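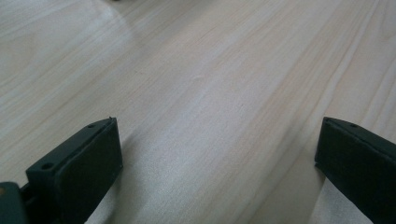 How to get white rings and dull patches off a wooden table

I love this job! It costs next to nothing, it needs one free afternoon, and a tired old table can look so much better by teatime. I learned it from Dorota Czerwiński, who ran the Saturday-style repair sessions at Jiltlow hall for years and would happily spend an hour on a single coffee ring.

First, work out what finish you have. Put a drop of water somewhere hidden, under a leaf or near a leg. If it sits in a bead, the wood is sealed with varnish or lacquer. If it sinks in and leaves a dark spot, you have oil or bare wood, so skip ahead to the oiled tables bit.

You will need:
Washing-up liquid and warm water
Two or three old cotton T-shirts, cut up
An iron
Very fine wire wool (0000 grade)
Clear furniture wax

Sealed tables

Wash the top with a barely damp cloth and a drop of washing-up liquid, then dry it straight away. You may find half your marks were just grease.

White marks are usually moisture trapped in the finish, and gentle heat will often shift them. Empty all the water out of the iron, set it to low with no steam, and lay a dry, folded piece of T-shirt over the ring. Press for 5 seconds, lift, look. Repeat as often as you like, but keep the iron moving and stop if the surface feels hot. The first time I saw a ring fade this way I called the whole house in to look!

If a ghost of the ring is left, rub a little wax over it with the wire wool, always along the grain and with hardly any pressure. Buff with a clean cloth. The patch may come up duller or shinier than the rest, so I usually end up waxing the entire top — it's only another ten minutes.

Oiled or bare tables

Skip the iron and wash as before. Leave it to dry overnight, then sand lightly with the grain using 180 grit paper. Go well past the edges of the mark or you'll make a dip. Wipe off the dust, rub in a thin coat of oil, wait fifteen minutes and wipe away everything that hasn't soaked in.

Please lay oily rags out flat outdoors to dry before you bin them. They can heat up and catch fire if left in a heap.

Black stains are a different matter, and I'll cover those in September.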